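Home | About | Older posts | Recipes (sorry, hardly any) | Contact

The craft corner, finally

Writing this fast before I have to go and fetch the boys, so no proofreading, you get what you get.

Anyway. The corner. Those of you who have been here a while will remember me moaning about it in January, the bit at the end of the back room between the door and the window where everything in the house goes to die. Bags for life. The broken lamp. Three separate rolls of sellotape, all of them with the end lost. I have been saying for two years I'd make it into somewhere to draw and stick things and do homework, and then not doing it.

Well, done now. Mostly done. Done enough.

First job was the clearing out. Took a whole morning and most of my patience. Deividas Toom from over the road came with his van and took the old bookcase to the tip at Stondstead, would not take any money for it, took a lemon cake instead. Bookcase was beyond saving. The back had come off and the shelves were bowed like hammocks. I did feel a bit bad seeing it go as it was the first thing we bought for this house, but then I saw the state of the wall behind it and felt bad about that instead.

Wall. Right. So damp patch (old, dry now, had it looked at), two rawlplugs hanging out, and a big scrape where somebody rode a scooter indoors. Filled it, sanded it, got dust in the butter. Should of shut the kitchen door. Lesson learned.

Then the wallpaper. I know. I KNOW. I went into Prullcombe for plain white emulsion and came out with pink leopard print. It was on the end-of-line shelf at the decorating shop, and when you look at it properly the spots are shaped a bit like hearts, and I stood there holding it for ages like a woman choosing a ham. My sister says it looks like a nightclub toilet. My sister has beige everything so I am not taking notes from her. The boys love it. The little one strokes it on his way past.

Hanging it was not fun. Pattern repeat is a nightmare because your eye thinks it doesn't matter and then it very much does. First strip went up beautifully, second strip went up beautifully and was upside down. I left it overnight hoping I'd stop seeing it. Didn't. Took it off, did it again, had just enough left on the roll. There's a join near the door which I'll be putting something tall in front of.

Next the worktop. Brown marble with white and pale tan veins all through it, and it came from Marjorie Heywood, who had it left over when she did her kitchen and had been keeping it in the garage under a sheet. £60 and help lifting. Reader, the lifting. It nearly finished us off. 145 cm long and it weighs the same as a small horse. Got it in through the back with a lot of swearing and a duvet. Is marble sensible for felt tips and glue? Probably not, I've read since that it stains if you so much as look at it with a lemon in your hand. But it was there and it was cheap and it is lovely and cool to lean your arms on. I've told everyone that anything wet goes on a tray. We'll see how long that lasts.

Gap at the back where it meets the wall, obviously, as no wall in this house has ever been straight. Covered it with a thin white strip along the bottom of the paper. Stuck on, not nailed, so if it drops off you'll hear about it here.

So then the nice bit, putting things out. I had a very strict rule, which was that nothing went on there unless someone had used it since Christmas. This got rid of the clay (rock hard), the loom bands, a sewing kit for making a felt owl which had been opened, sighed at and closed again, and 11 glue sticks with no glue in them. Why do we keep the empties. What are we hoping for.

What stayed. The yellow plastic tray, a shallow thing with rounded corners, for painting over and for anything with glitter in. It was the tray for the seedlings last spring and it has scrubbed up fine. It's on the left, pushed up near the wall, so it can be dragged forward when wanted. The bright yellow against all that pink is a lot. I like a lot.

Mats along the front. Oval ones, like mouse mats really, one for each place so nobody can claim there wasn't room for them. They slide a bit on the marble. Might try that grippy stuff you put under rugs. If anyone has done this and it left a mark please tell me before I do it and not after.

And the pencils. Oh the pencils. I had them in jam jars, then in a shoebox, then in one of those plastic drawer sets from Ikia (that's how the little one spells it and now I can't stop) where the drawers come off their runners if you breathe near them. Emptied the lot onto the floor and went through them one by one with a sharpener and a cup of tea. Anything shorter than my thumb went. Anything with the lead broken all the way down went. You know the ones, you sharpen and sharpen and the point just keeps falling out, and you think this time, this time, and then there's no pencil.
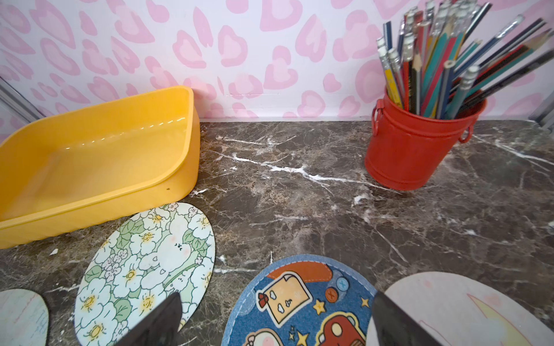 The red bucket was my nan's, she kept pegs in it. It has little ring handles and the paint's gone in places and I'm not touching it up, it can stay scuffed. Pencils all in together, stripy ones and plain ones, mostly rubber end up. I did try sorting them by colour first. Lasted until teatime. Then somebody needed "the good blue" and had the whole lot out, and they went back in any old how, and do you know what, it looks better for it. They do all lean over to one side though. It's that full. I should take a handful out and I'm not going to.

Still to do:

A light. The window's fine until mid afternoon and then it's a cave. Want a clip-on one but the clip has to fit something and the marble's too thick for most of them. Saw one by a firm called Pärn that opens wide enough, but it's £100 and for £100 I can squint.

Stools. At the moment it's one dining chair and one upturned crate and a daily argument over who gets the crate. The crate is the popular one. No idea.

Something for paper. It's in a pile on the floor under the worktop and the cat has found it.

Oh, and a pencil sharpener that lives there permenantly. On a string. Screwed to something. I have bought so many sharpeners.

The boys did an hour and a half down there yesterday after school without anyone crying, drawing a map of an island that is mainly volcanoes. I sat at the other end and did the gas bill and a shopping list. It's the first time that end of the room has had people in it on purpose.

Right, I'm late, shoes on. Will do the wallpaper join in a seperate post if I ever find a tall enough plant. Marjorie, if you're reading, there's a piece of your marble left over and it would make a very good cheese board, come and get it.

Older posts | Newer posts | Back to top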